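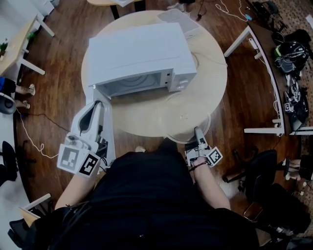 This page was last changed on 19 Jun 2021.

Turntable (microwave oven)

A turntable is the rotating support on which food stands in many household microwave ovens. It evens out heating by carrying the food through the stronger and weaker parts of the field inside the cavity.

Background

Microwaves reflect from the metal walls of the cavity and form standing waves. Food left in one position heats strongly at some points and weakly at others — the so-called hot and cold spots. Food at the exact center of the plate moves least and gains little from the rotation, so cooking instructions often advise placing small items near the rim.

Construction

The usual tray is a glass plate resting on a roller ring. A coupling beneath it is driven by a small synchronous motor under the cavity floor. In many ovens the direction of rotation is set at random each time the motor starts.

Alternatives

Flatbed ovens have no turntable. A rotating antenna or a metal stirrer varies the field instead, and the whole floor can be used for rectangular dishes.

See also

Cavity magnetron
Mode stirrer
Waveguide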